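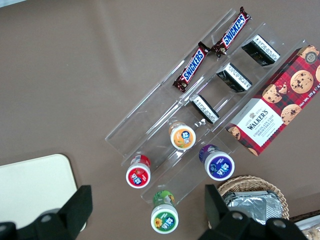
Photo: Maricruz Cárdenas

The last metre before the till

My aunt kept a small shop at the corner of a street where the bus turned, and when I was a child I believed that the sweets by the till were there as a kindness. You had finished with the flour and the soap, you had been serious, and now there was something for you. It took me many years, and a job in a shop of my own kind, to learn that this last metre is the most carefully planned part of the whole floor.

I have been visiting small food shops since September, in three towns, to ask the people who own them how they decide what goes there. I expected they would talk about money, and they did. But they talked also about arms, about grandmothers, about the height of a pushchair and about one type of chewing gum which nobody under fifty buys.

The first surprise was how little space we speak about. At Willems, a family grocery with two tills and a bread oven, the counter display is not wider than a school desk. The shop stocks 2,000 different articles. The desk holds very few of them, and yet the owner told me that she thinks about it more than about the entire wall of tinned goods. "The tins I can put in their place and they stay quiet," she said. "The counter is every day a discussion."

A discussion with whom, I asked. With the sales representatives, first of all. They come with their own stands, made of card, with a large name on top, and they offer a good discount if the stand can remain for the season. Many owners accept. She has accepted too, and she regretted it each time, because the card becomes soft in the corners and the stand is always a little too big for the place. Now she uses plain clear trays that she bought from a supplier of shop fittings called Waltico, and she fills them herself.

Clear trays have become very common. When I started to look for them I found them in bakeries, in petrol stations, at the reception of my dentist (with toothbrushes, naturally). The reason is easy to understand if you have ever cleaned a shop. Dust and crumbs can be seen, so they are removed. The wrapper does the work of the colour, and the tray does not quarrel with it. A bar lying in a narrow channel also shows its long side, where the name is printed, and the hand knows at once how to take it.

There is a weak point, and every shopkeeper mentioned it to me. A clear tray which is half empty looks sad much sooner than a dark one. In a deep cardboard box the last bar is still hiding like the first. In a clear tray the customer sees that it is the last, and for some reason many people do not want it. I asked several customers about this and they could not explain. One man said he did not like to leave the place bare. Another said that the last one must have been touched by everybody.

In the second town I spent a long afternoon at a kiosk beside the tram stop. The owner, a quiet man who worked before as a tailor, measures things as tailors do. He had put his chocolate at 118 centimetres from the floor. It used to be lower, where the children could see it, and he sold more. But he also had more tears, and mothers who stood in the queue with a tired face and then, one day, went to the other kiosk. He moved the tray up in the winter. His sales of chocolate went down for a while and his sales of coffee went up, and he is content with this exchange.

I like this story because it contradicts the handbooks. The trade course that I followed myself, long ago, taught us that the counter must catch the person who did not plan to buy. It used words like impulse and capture, as if we were hunting. The small shops cannot think in this manner for long. Their customers return tomorrow, and the day after tomorrow, and they remember very well what was pushed on them.

Larger shops have another problem: the queue itself is disappearing. With self-service tills there is less waiting, and the eyes are on the screen. The manager of a Turkine supermarket on the ring road told me that he removed the shelf of sweets from his self-service area completely after one year. People had both hands busy with the bags. He placed the sweets near the exit of the bakery section, where customers stand still with their paper number, and there they do better. He was a bit sorry, he said, as a till without chocolate looks to him like an office.

And there is the question of health, which I do not want to avoid. Some of the owners have put nuts and dried fruit beside the sugar. One of them tried apples at the counter and sold 200 in the first month, then very few, and she went back to mints. She keeps still one basket of apples on the floor near the door, mostly for the smell.

My aunt's shop is now a place where they repair telephones. I went in last spring, to replace a charger. On the counter, next to the card reader, they had a glass jar with toffees. I asked the price and the young man said that they were free, I should take two.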